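The Slow Road to a Good Jar of Pickles

January 2023

I came to pickling the way a lot of people come to things in their forties, which is by buying too many cucumbers. There's a farm stand just outside Brirkau that sells them by the box, and one August I drove home with 14 pounds of the little bumpy ones on the back seat and no plan whatsoever. My sister told me to make pickles. I'd never made a pickle in my life!

So I did what you do and looked it up, and right away I ran into the great divide. There are vinegar people and there are salt people. The vinegar people pour hot brine over everything, screw on a lid and have something crunchy and sharp in a couple of days. The salt people put their cucumbers in salty water, walk off, and let the jar get on with it for a week or three. I started out vinegar and I'm now firmly salt, though I still keep a quick jar of red onions in the fridge door (tacos, mostly).

My first batch went soft. Really soft, like something you'd feed a baby. I'd left the blossom ends on, I'd guessed at the salt, and I'd parked the jar on top of the refrigerator in the hottest week of the year. The second batch was better. The third I took to a cookout and came home with an empty jar, and I was unbearable about it for days.

If you want to try it, start with a scale. Spoons are hopeless for salt because one brand is fluffy and the next is fine as sand. I weigh the water, work out three and a half percent of that, and that's my salt. Two or three cloves of garlic, a head of dill that has gone to seed, a few peppercorns. Then a grape leaf if you can get one, which is supposed to help with the crunch. I've done it with and without and I couldn't swear to a difference, but I like going out to pick the leaf.

Last summer I finally went to the pickle fair at Skumumby, which I'd been meaning to do for years. It's held in a long barn that smells of garlic from the parking lot, and there were around 200 jars on the judging tables. Green tomatoes, carrots, watermelon rind, a whole row of beets so dark they looked black. I paid eight dollars for a tasting card and went at it like a kid with a bag of Halloween candy. By the end my lips were stinging and I'd have traded my shoes for a slice of bread.
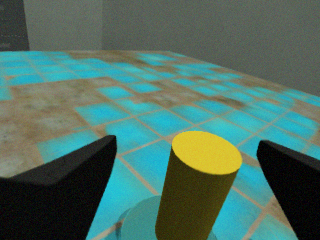 What I brought home from Skumumby, apart from a terrible thirst, was a stoneware crock from a little pottery called Haque. It's heavy, it has a water channel around the rim so the gas can bubble out, and it makes a small blup noise at night that scared the dog silly for the first week. I love it. You don't need one, though. A clean jar and a zip bag of brine to hold everything under the surface will do the same job, and I made pickles that way for years.

The crock has sauerkraut in it right now, winter being cabbage season at my house. In the spring I want to try radishes, and there's a mustardy cauliflower from a deli called Tosine that I've been trying to copy without any luck at all. I think they put turmeric in it. I asked at the counter once and got a very nice smile and a free sample, so I'll be going back to ask again.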